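Week 4 handout: sorting and boxing power cords

Hi all, Stela Cârstea again. I promised you the short version of the cord talk, so here goes! The store at Trudenov holds 200 cords and I'd like every one of them findable by August. Shallow cardboard boxes are fine — I've tried fancy tubs and went straight back to cardboard.

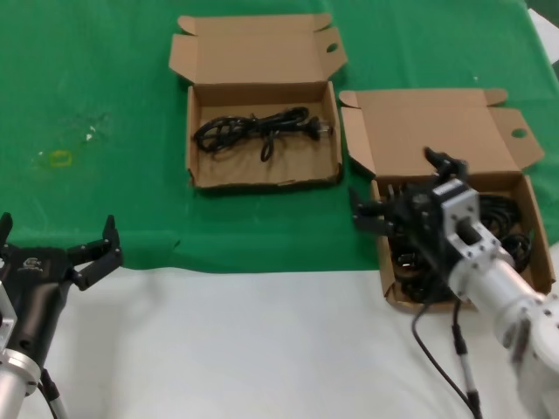

Should I wrap a cord tightly around my hand?
Loose coils are better, because a tight wrap strains the cord near the plug.

Lay the cord out first and let the twists fall out of it. Check the plug, then coil (my over-under diagram is on page 91 of the reader). 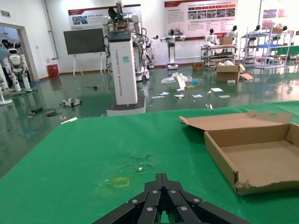
Next comes labelling. Write the length on the tag in metres, never feet, and put the tag at the plug end. Floarea Dumitrescu has spare tags if you run out.
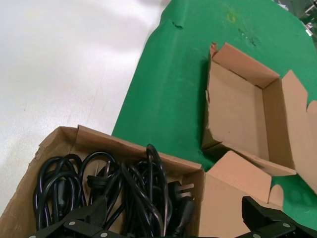 Two open boxes, one empty and one full of tangled black power cords.

For next class, bring one cord from home and your favourite way of tying it!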